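The number was 88, and by the time I came in that morning somebody had already written it on the whiteboard and drawn a box around it.

"Eighty-eight percent," my supervisor said. "On tag placement. Unseen shelves."

I asked what the shelves had been unseen by. She gave me the look she kept for reviewers.

Nerovgate had paid for the study, and Nerovgate wanted a robot that could change prices in a shop overnight. Our method was to skip the robot for as long as possible. People wore a camera on their heads and did the job, and the model watched their hands and learned where a tag should go. We had 3198 clips. The claim in the draft was that hands were enough, that you could teach a machine the work without it ever touching a shelf.

My job was to check the result before it went to Clarkcombe for the demo. I took the clips home on a drive and watched them at the kitchen table until one in the morning.

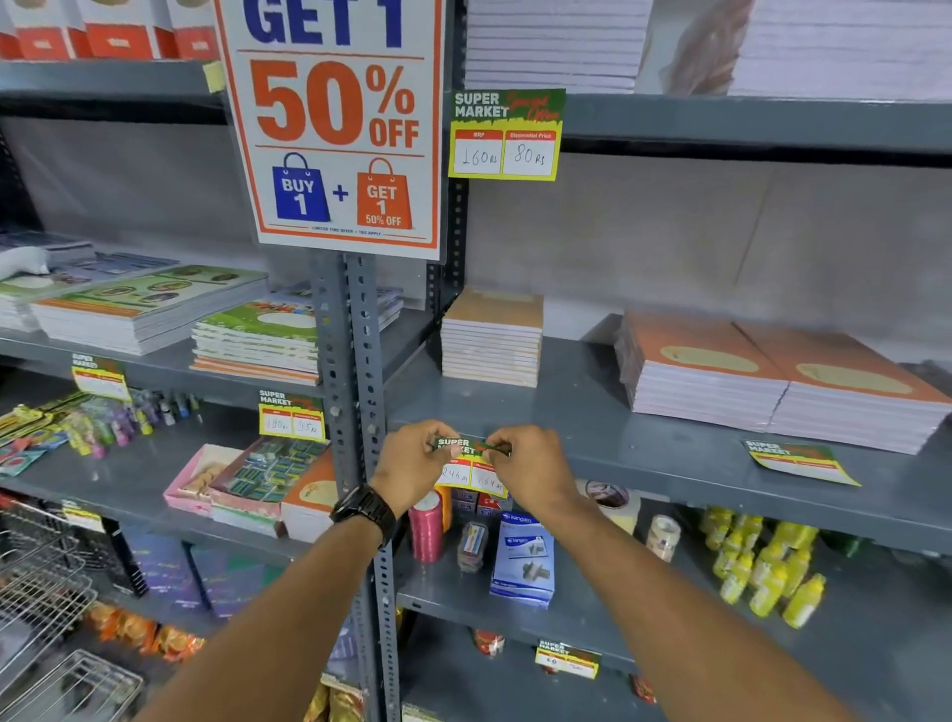
It's a strange thing to borrow somebody's eyes for that long. After an hour I had stopped seeing the notebooks and the tape and was only seeing thumbs. People press a tag, wait, and press it again. They do it when the tag looks perfectly straight. The model had learned the second press too, and in the draft we called this "recovery behavior."

I didn't think it was recovery. I thought it was a habit, and I thought we had taught a computer to fidget.

So I pulled 24 of the successes at random and looked at what the scoring script had counted. It checked whether the predicted tag position landed within a finger's width of the shelf edge. It didn't check which product was above it. In nine of them the tag was beautifully placed under the wrong thing.

"That's a labeling issue," my supervisor said the next afternoon.

"It's a price tag," I said. "Labeling is all it does."

She didn't laugh. She asked what the number would be if we scored it my way, and I said I didn't know yet, there were 1320 test trials and I had looked at 24. She asked if I could know by Thursday's call, then corrected herself and said by tonight.

I ran it. It took until the cleaners had come and gone. When the script finished I sat there with my coat on and read the number, and then I opened the settings file to see if I had made a mistake, and closed it, and opened it again.

The whiteboard was behind me. I went over and rubbed out the box first.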